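Undis Household Items: Bin Set
Data card, revision 6. Maintained by Gunvor Lunde.
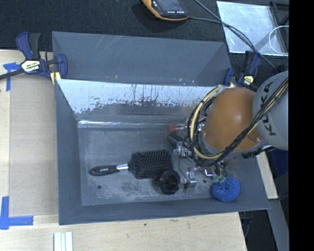 Contents

Small household items laid in a large grey bin. Labels used in the item list:

hairbrush_paddle: black, silver collar between handle and head, bristles up
container_cyl: black, ridged round end, open
scrubber_mesh: bright blue, round
bottle_clear: transparent, red cap, on its side

Labelling notes

Items that touch get separate labels, as with the brush and the black container. Scuffs, dark spots and reflections on the bin are not labelled. Bottle outlines stop where the bottle is hidden; do not guess the rest. Mesh scrubbers are outlined at the outer edge of the mesh.

Known problems

Labels 10 and 11 were merged in October. Files from revision 5 still use both and need converting before use.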